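Wednesday, after supper

So I finally started on the toy sorting, which I have been putting off since before June, and I am writing this with a sore back and a mug of tea going cold next to me. It's for the spring fair at Nidov (yes, I know, spring is long gone, they moved it again) and Bernadette Obi has me down for the odds-and-ends table. She dropped off 14 bags on my porch. 14! I thought she meant two or three.

The first few were easy. Bag one was all puzzles, bag two was dolls' clothes, and somebody had folded every tiny sweater, bless them. Then I got to the ones from the Reinholz attic and everything went downhill from there. Those people must have swept a whole childhood into a sack and tied a knot in it. Bricks, cubes, beads, bits of plastic off who knows what. I can sort a brick. I can't sort a thing with a hole in it that might be a holder or might be half of something else.

I got through it a handful at a time — tip a little out, look at it, decide, move on. If I pour out too much at once I just start playing with it, and then it's nine o'clock.

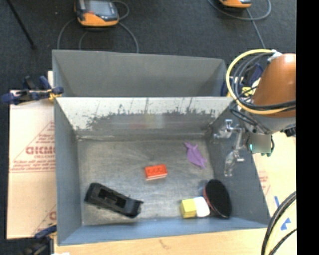 Should the odd pieces go in with the bricks? Keep them apart, in their own bag, and only mix bricks with other bricks.

I had that wrong last year. Everything went into one big tub and the kids dug through it, which they loved, but the parents wanted a bag of bricks that was all bricks and I can't blame them. This time the bricks go by the scoop and the strays go in a "pick five" bowl. A purple fish, or whatever animal it's meant to be, is going to be somebody's favorite thing by lunchtime, I just know it. Yellow cubes always go fast too. The plain black pieces hang around until the end and come home with me.

Bernadette called at seven to ask how I was getting on and I said fine, which was a stretch. She thinks there are nearly 2000 pieces all told. I said I wasn't going to check! She wants to price the scoops at 49 cents and I think that's silly, make it fifty and save us all the pennies, but she has her ideas.

Still to do: wash the grubby ones, find the good scoop (Velta had it last, I think), and ask about a second table. My knees want a chair tomorrow. Five bags left, and one of them rattles.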